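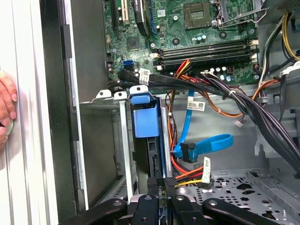 4.2 Opening and servicing desktop computers

The second group of chores comes from the repair bench. We picked the desktop computer because it turns up in workshops and homes alike, and because a person with no training can usually learn to change a drive in an afternoon. The work asks for little strength. It does ask for fingers that can get into a narrow space, find a plug by feel and pull it without dragging on whatever lies beside it.

Figure 3. Inside of an opened desktop tower, seen from the gripper. The metal drive bay is at centre left, with a hard drive seated in it. A thick bundle of black cables crosses above it, and the red, orange and yellow power wires curve down through the middle of the case.

Cables are the main difficulty. A drive bay is rigid and its position can be measured once, but the wires around it lie differently in every case and move when touched. In Figure 3 the blue data cable makes a wide loop close to the power wires, and a gripper going for one can easily catch the other. Paper labels folded around wires add to the trouble. Our vision model was trained mostly on bare connectors and often took a label for the body of the plug.

We split the job into 8 steps, from locating the power connector to seating the replacement drive and plugging it back in. Each step was scored separately by Zodwa Khumalo and Anel Matlala, who worked from the recordings and did not see each other's marks. A step passed if it was finished without a person touching the parts involved. A hand could steady the case, as a technician would do for a colleague, and this was not scored as help. Across all cases and both controllers we recorded 1857 step attempts, of which 982 passed.

That total hides a wide spread. Locating the drive and reaching the bay went well under both controllers. Pulling the power connector went badly. The plug sits tight, the fingers must hold it by its narrow sides, and a small error in angle makes it bind. The Lisia controller kept pulling when this happened, until the force limit stopped it. The Sundum controller backed off and tried again at a new angle, which was slower but left fewer bent plugs. Neither was good at putting a connector back in, where the key on the plug has to be matched to the socket before any force is applied.

Drive latches gave mixed results. Those with a clear handle could be hooked with one finger and drawn back. Flat latches had to be pinched from both sides, and the gripper was often too wide for the gap between the bay and the cables.

We also asked 2 bench technicians, Kagiso Motaung and Asnakech Moges, to do the same job one-handed, using only thumb and forefinger. Both finished every case. They told us they used the other fingers to push wires aside without thinking about it, and had to stop themselves. Neither controller has a comparable action. Wires were treated as obstacles to be avoided, and when no clear path was found the attempt simply ended.

On these results we would not leave a machine alone with this chore. It could fetch and hold parts for a technician now, and the drive itself can be drawn out once the cables are off. Section 4.3 applies the same scoring to kitchen drawers.

Shares: 8
Comments: 2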